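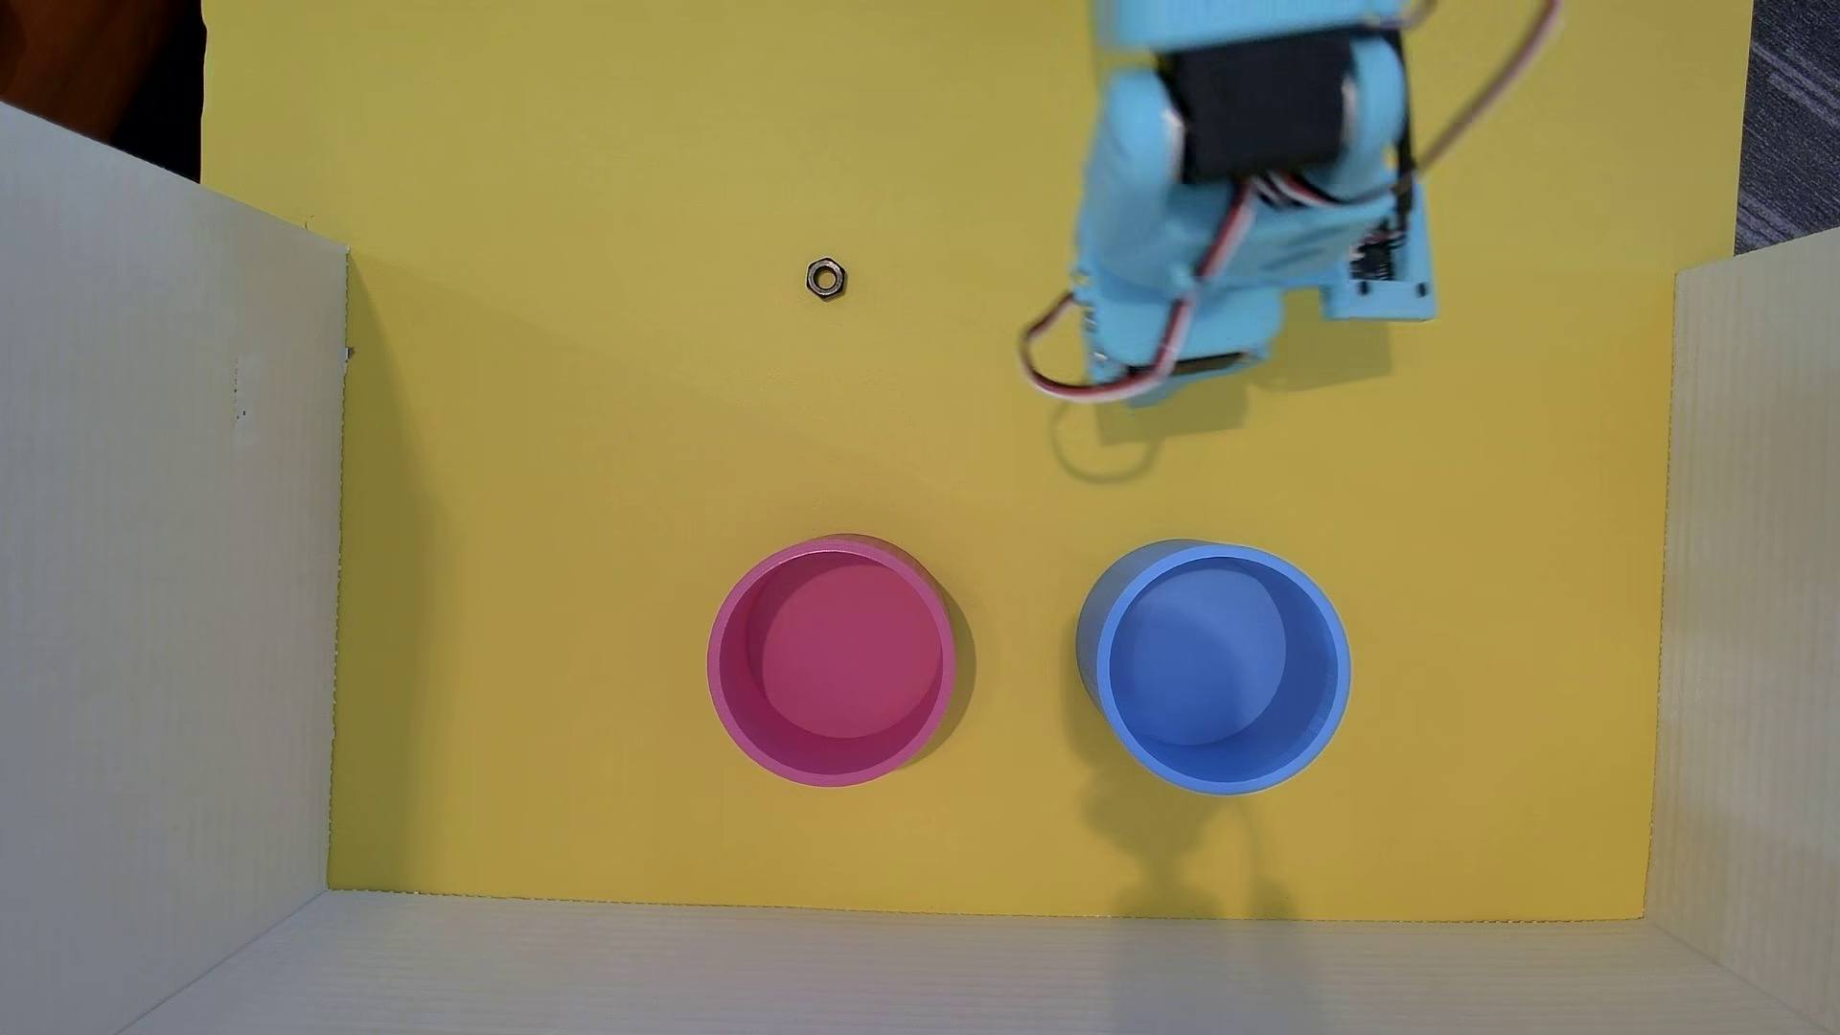 Chapter 6
Sorting and Storing Small Hardware

Learning objectives

After completing this chapter, the student should be able to:
Identify common bolts by head shape and shank.
Match a nut to a bolt of the same size and thread.
Set up cups or bins for a sorting task.
Keep a simple stock record for small parts.

Key terms: button head, shank, thread, hex nut, recess, bin label, stock card

6.1 Why Small Parts Are Sorted

A workshop depends on parts that are easily lost. When bolts and nuts of different sizes are kept in one drawer, each job begins with a search, and the wrong part is often forced into place. A nut forced onto a bolt of a different thread may turn once or twice before it binds. By then the threads of both parts may be damaged, and neither should go back into stock.

The Clerbridge maintenance shop, which serves as the case study for Chapters 6 through 8, held 443 bolts and nuts in mixed drawers when its stock was first recorded in January. Of these, 185 were bolts. Kam-wah Kwan, the shop supervisor, directed that all mixed drawers be emptied and their contents sorted by type before any new parts were ordered. The record sheets from that work are reprinted at the end of Chapter 8.

6.2 Parts of a Bolt

A bolt is described by its head, its shank and its thread. The head is the part that bears against the work or is turned by a tool. The shank is the body below the head. It may be threaded along its full length or only toward the end. Length is normally measured from the underside of the head to the tip, although flat heads that sit flush with the work are measured overall.

The button head is a low, rounded head with a recess in the top for the driving tool. It is chosen where a square edge might catch on clothing or hands.
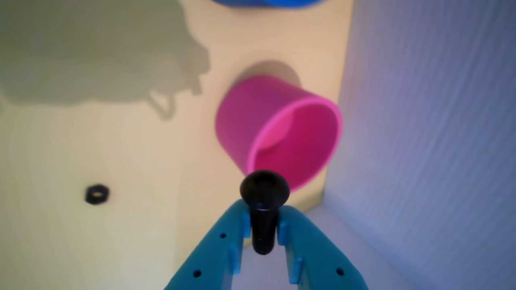 Figure 6.1. Black bolt with a rounded button head. Photo: Teshome Technical Education

Finish should be noted as well as shape. A black bolt and a bright one of the same size may be made of different materials and should not share a bin until their grades have been checked. In Figure 6.1, the recess shows only faintly in the domed top, and a worker sorting by eye may need to tilt such a bolt toward the light to see what tool it takes.

6.3 Nuts

The hex nut has six flat sides and a threaded central hole. Its size is given by the thread of that hole and not by the distance across its flats. Two nuts may fit the same wrench and still require different bolts. Students should test a nut by turning it onto a known bolt with the fingers alone. Wrenches are not used for testing.

6.4 Cups and Bins

Open cups are suitable for sorting at the bench. Deep cups hold more but hide what lies at the bottom, so a cup should be emptied fully before it is assigned to a different part. For storage, the Clerbridge shop uses bins with a limit of 300 parts each and reorders when a bin falls to 40. Both figures are written on the stock card.

Before beginning Exercise 6-A, students should clear the bench and obtain one blank stock card for each type of part to be sorted.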